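About Zindthorpe

Zindthorpe is a cookery school on the upper floor of a former seed warehouse in Prurkbridge. We teach people who can't cook, people who used to cook and lost interest, and people who cook very well and have come with a friend to be supportive. The last group usually burns the onions.

The school was started by Eglė Krūmiņa, who had spent 19 years in hotel kitchens and wanted to find out what daylight looked like. She took the lease in August, when the building was warm and the stairs seemed charming. By winter the stairs had become a talking point. There are a lot of them, the lift is for goods only, and the landlord takes a narrow view of what counts as goods. If stairs are difficult for you, please ring before booking and we'll arrange a class in the ground floor room, where the cooker is smaller and the company just as good.

Catalina Riquelme joined in our second year to teach pastry and stayed to teach everything else. She runs the fruit course, which began as a single evening on jam and now goes on for five weeks. It is our most popular course and the one we find hardest to explain to the bank.

The idea is simple enough. Most of us buy the same few fruits every week, put them in something pretty, and then walk past them until they need throwing away. Catalina would like you to eat them. Week one is spent choosing, smelling, cutting and tasting, with no cooking at all, and we do get the occasional complaint about this from people who have brought their own apron. 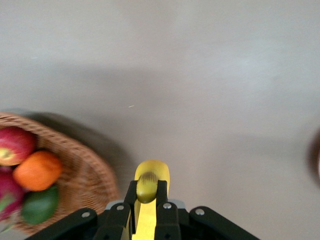 After that it gets busier. There is a week on apples, which turn out to be a subject on which every adult holds firm and unfriendly opinions. There is a week on citrus, including how to take the peel off an orange in one go and why your marmalade sets like a roof tile. Dragon fruit gets half an evening. It looks like the guest of honour and tastes like a polite remark, and Catalina's method is to give it lime, salt and a little chilli until it has something to say for itself. The last class is given over to puddings, and attendance is always excellent.

Our other regular classes are Bread for the Impatient, Knives Without Incident (one small incident, some years back, involving a thumb and a butternut squash) and Supper for Two, which is also open to people coming alone who would like to eat both portions.

Children are welcome at the Saturday-style sessions we run in the school holidays, from the age of five. They wash things, stir things and peel things, and go home with whatever they made in a tub. We ask parents to be enthusiastic about the tub.

The kitchen has two long tables, one for working and one for eating, and Eglė would be grateful if you kept them straight. Aprons, knives and boards are provided. So is tea. Coffee comes from Quezada, the roaster across the yard, who let us have it at a decent price in return for cake. Our mixing bowls are made by Cukis, a pottery at the other end of town, and you may buy one if you have become attached to it. You will certainly buy one if you drop it.

Classes are small, so book early. Tell us about allergies when you book, and again when you arrive, and Catalina will ask you a third time while holding a spoon. The door is the green one beside the bicycle racks. Ring the upper bell. The lower one belongs to a piano teacher, and she has been very patient.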